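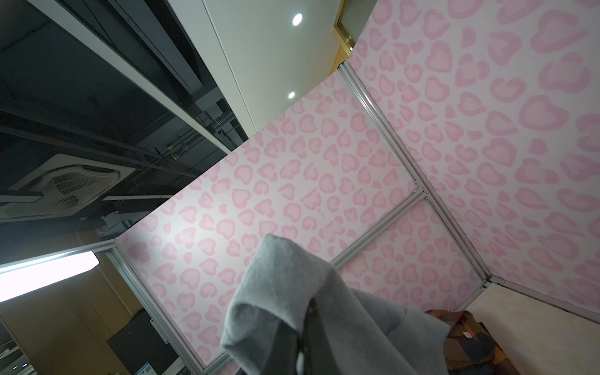
Gray cloth in the gripper, pink spotted panels behind it, seen from the wrist.

Search this site Enter keywords Go

I want to make a case for ugly, busy, wonderful wallpaper, and for the people who write perception code that can live with it.

Most of us who work on cloth handling grew up on plain backdrops. You put a shirt on a white table, threshold the color, trace the outline, pick a corner, and the demo works by lunch. I did this for years and loved it! Then I moved to the folding group at Tudstead, where Aileen Lumanlan had already decided that our segmentation code was too comfortable. Her test set had 600 grasps in it, and the backgrounds were a riot. Our old pipeline fell flat on its face. It saw the edge of a garment in every ring of a printed pattern.

What I find exciting is how we got out of that hole. The fix was mostly tooling, which gets far less love than it should. Ardalan Kazemi wrote a small replay viewer called Padilla that lines up the wrist view, the mask and the planned path on one timeline. You drag a slider and watch the mask go wrong. Before that we argued over averages. With Padilla we spent an afternoon on 104 bad masks and found that a good part of them came from one lazy assumption: that the background stays the same size in the view. From a wrist it never does. A spot on a near wall is large, the same spot on a far wall is small, and both slide around as the arm turns.

So the planner now asks the mask how sure it is before it commits to a path. If the answer is poor, the arm shifts a little and looks again. That second look costs us 700 milliseconds, and I would happily pay it twice. Some friends of mine think this is a waste and that a bigger model will make the question go away. Maybe it will. I still want to know which pixels the thing believed when it closed its fingers, and I want that on a screen where a new hire can read it.

There is a fair complaint on the other side. Patterned walls are a guess about what homes and shops look like, and you can overfit to pink spots as easily as to white tables. Agreed. We swap ours often, and version 3 of the mask code still has trouble when a plaid cloth meets a plaid wall (so do I, if I'm tired).

But please, if you run a cloth project, hang up something loud this month. Then build the viewer before you touch the model. Ours took Ardalan most of February, and I open it every morning before I open my mail.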